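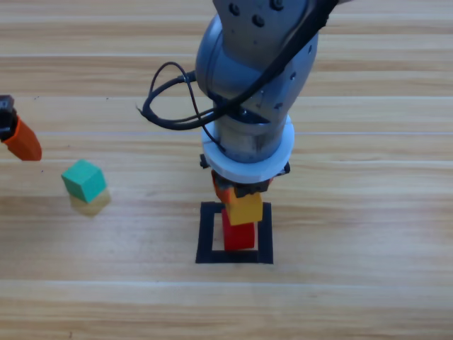
Chapter 4

Wood and the Weather

Wood goes on dealing with the air around it long after the tree has been felled, and most of what puzzles people about doors, drawers and floorboards comes back to that one fact. A board takes in moisture when the air is damp and gives it up when the air is dry, and as it does so it grows and shrinks, mostly across its width and hardly at all along its length. Think of a light wooden tabletop with the grain running from left to right, its bands of pale tan, honey and soft orange-brown lying side by side with a thin pale seam between one and the next. If a top like that is going to move, it will move across those bands, from front to back, and whoever builds one has to leave it room to do so.

I first took this seriously when I was living in Plondolwood, in a house with 27 internal doors (it had been a school) and hardly one of them that would shut in November. By April they all swung freely and there were draughts everywhere. A neighbour advised me to plane the edges, and I did, with great energy, in the wettest part of the winter. You can guess what the gaps were like by summer!

In this chapter we shall look at how water is held inside timber, and why a plank cut one way from the log behaves so differently from a plank cut another. You may want to look back at the drawing of the growth rings in Chapter 2 before you go much further, as we shall lean on it a good deal. After that we come to drying. The old yard at Kedine stacked its oak in the open with thin sticks between the boards and left it for years, while the kilns at Hourani did the job in 31 days, and both ways have their friends — I have bought good boards and bad ones from each.

The last part is practical. You will need a ruler, a pencil, a kitchen scale and an offcut of softwood, and somewhere to leave the offcut where it won't be tidied away. Weigh it before you read on, and write the weight on the wood itself. Mine was 775 grams on the first morning.

4.1 Where the water sits

Freshly cut timber holds water in two places: in the hollow middle of each cell, and in the cell walls.

Siment Craft Readers | Contact the publisher | All rights reserved | Back to top
78 shares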